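Brulosel Street, second floor, no lift

Home / Blog / Odds and ends

Posted in: Flat life, Eating, Moaning

Right. Quick one before the kettle boils and I have to go and do actual things. It's November, I have been in the new flat for 7 weeks and I still haven't written the post I promised, the one where I explain how I moved from a proper kitchen to something the size of a wardrobe and carried on cooking. So this is it. Typed in a rush, no editing, sorry.

Background for anyone new. Old place had a larder. An actual larder with a door! I filled it with rubbish. Jars of things, tins of things, three kinds of lentil I never opened because I like the fourth kind. Then the rent went up, and up again, and off I went to Brulosel Street with two suitcases and a van full of boxes marked KITCHEN MISC.

First night, beans on toast, standing up. Second night, same. Third night I rang for a curry and ate it on the floor and had a bit of a word with myself.

The big clear out

Should have done it before the move. Everyone says that and everyone is right. I paid to have a fondue set carried up two flights of stairs. I have never made a fondue.

What went: the fondue set, the bread machine, a rice cooker with no lid, 28 takeaway tubs (I did count, out of shame), most of the mugs, a wok with a wobble. Also the scales that only did ounces. Also a garlic press, which I know will upset people. A knife does it. Fewer holes to poke bits out of.

What stayed: one big pan, one small pan, the good frying pan, a roasting tin, two knives, a grater, wooden spoons because you can't have too few of them. A sieve. The tea towels from my gran which are mostly hole at this point but they're not going anywhere.

The charity shop on the corner took most of it. They were lovely about the bread machine. Less lovely about the tubs.

Plates. I'd had a full dinner service, hand me down, chipped all over, and I kept four big and four small. It's plenty. If five people come round somebody has theirs in a bowl, and so far five people haven't come round because there's nowhere for them to sit.

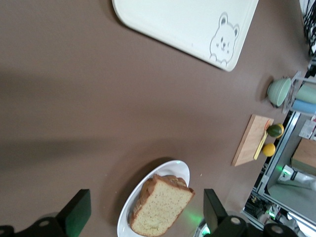 Oval plate, and the tray with the bear on it.

Trays are my new obsession, by the way. In a tiny kitchen a tray is a portable worktop. Chop everything, pile it on the tray, move the tray to the windowsill, cook, move the tray back. Breakfast things live on one so the whole lot can be shifted in one go when I need the space. I was never a tray person. Thought they were for people in bed with flu. Wrong.

Cooking in the wrong order

Something I had to learn. In a big kitchen you can have everything out at once and feel like you're on the telly. In mine you've got room for a board OR a bowl. So you have to think about it first, which does not come naturally.

My method now. Wet things last. Onions first, into the pan, board wiped. Then carrots and whatever else is hard. Then herbs. Then meat if there's meat, then the board goes straight in the sink and stays there. Tins get opened before anything else starts, as the opener lives in the drawer that I can't pull out when I'm stood at the hob. Took me a fortnight to stop forgetting that one. Burnt two lots of garlic.

Washing up as you go. I know, I know. My mum said it for thirty years and I nodded and left it till morning. Can't do that here, the sink is the size of a hat. One pan in it and it's full.

The weekly soup, as I make it at the moment, measurements vague:

An onion, a couple of carrots, a stick of celery if it hasn't gone bendy (bendy is fine too)
Oil, a good glug
600 ml of stock, more if it looks sad
A tin of white beans, drained
Whatever green is dying in the fridge
Lemon at the end, salt, loads of pepper

Soften the veg slowly, longer than you want to. Stock in, beans in, lid on, go and put a wash on. Greens for the last few minutes. Squash some of the beans against the side of the pan with the spoon and it goes thick and lovely. Does me three lunches. Freezes ok but my freezer is one drawer and it's full of bread.

Bread, yes. I buy a sliced loaf and a nice loaf and freeze both. Toast from frozen. Never had a mouldy crust since. The nice loaf comes from Pivik, the bakery by the station, and if you go in after four they knock the price down on whatever's left. Don't all go at once.

Shopping when you have one cupboard

This has been the good bit really. I used to do a huge shop every other weekend and throw half of it out. Now I physically can't. I go to Soliman's on the way home most evenings, it's the little grocers with the crates outside, and get what I need for tonight and a bit of tomorrow. Coriander in bunches as big as your head for 60p. Lemons that taste of something. He had quinces last week and I bought two with no plan at all, they are on the windowsill making the room smell nice and I supose I'll have to do something with them.

I thought it'd be dearer, shopping little and often. It isn't, for me anyway. I'm not buying the lentils I don't eat. I do spend more on cheese but that's a character issue.

Things I always have in now, the whole cupboard, honest list:

Pasta, one shape only
Rice
Tinned tomatoes, four tins, never fewer
White beans and chickpeas
Oats
Stock cubes
Peanut butter, crunchy
Oil, vinegar, soy sauce, mustard
Salt, pepper, cumin, chilli flakes, the smoked paprika
Tea. Lots of tea

Spices were the hardest cull. I had ground mace. I had two jars of ground mace. Couldn't tell you a single thing it goes in.

Fridge is one of those under the counter ones and it hums. I've named no names but it's a Hiritz, came with the flat, older than me probably. Freezes the lettuce if you put it at the back. So now lettuce goes in the door and milk goes at the back and we've reached an understanding. It does a sort of shudder at two in the morning as well, first week I thought someone was moving furniture.

Chopping boards, since two of you emailed

I did say I'd get to this. Somebody asked if I'd gone over to the thin bendy plastic ones to save room. Tried it. Hated it. They slide, they hold the smell of onion, and they curl up in hot water. Back to wood. One wooden board, not too big, stands up behind the taps when it's not in use. Damp cloth underneath to stop it wandering. Rub some oil in when it looks dry and pale, leave it overnight, wipe off what hasn't soaked in. Half a lemon and some salt if it smells of onion. Never leave it soaking, it'll split, ask me how I know.

If you've got room for two, have one for bread and fruit and one for everything else. I haven't so I use one side for each. There's a pencil mark on the edge to say which is which. Needs redoing every couple of weeks, washes off. 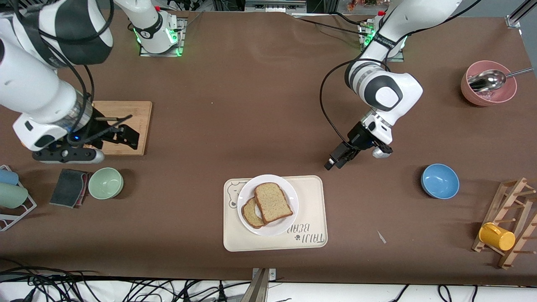

Having people round anyway

Did it once so far. Two friends, one folding chair, one proper chair, me on the step stool. I did a big roasting tin of chicken thighs with potatoes and lemons because it's one tin, one oven shelf, and you can shut the door and be in the room with people. Salad from a bag. Nice bread. Shop ice cream, bought by the guests, who I'd told to bring it at the last possible minute becuase of the freezer drawer situation.

It was lovely. Everyone's knees were touching. The smoke alarm went off when I opened the oven, one of them wafted it with a cushion, we carried on. I'd been dreading it for weeks and then it was just dinner.

What I'd do differently: open the window before the oven. Put coats on the bed, not the bath. Get the plates out before sitting down, as once three people are sat down nobody can reach that cupboard.

Next time I want to try a big pot of dal with lots of little bits to go on top, so it can sit on the hob and look after itself. If anyone's got a good one that doesn't need six pans, comments are open. Nothing with mace.

Few last bits

Still haven't found a home for the ironing board. It's behind the door and it falls on me.

The hooks on the side of the cupboard were the best few quid I've spent. Sieve, grater, oven gloves, all up. Stick on ones, they've held fine apart from the one with the big pan on it, which was my own fault.

Did finally unpack the last KITCHEN MISC box. It had a pizza cutter in it, some birthday candles, the lid of the rice cooker.

Quinces: tell me what to do with them please, they're getting very yellow. No jam, I've got nowhere to put jam.

Kettle's boiled twice. Off.

Filed under: kitchen, small flats, soup, cheese as a character issue
Older: The van man and the sofa that didn't fit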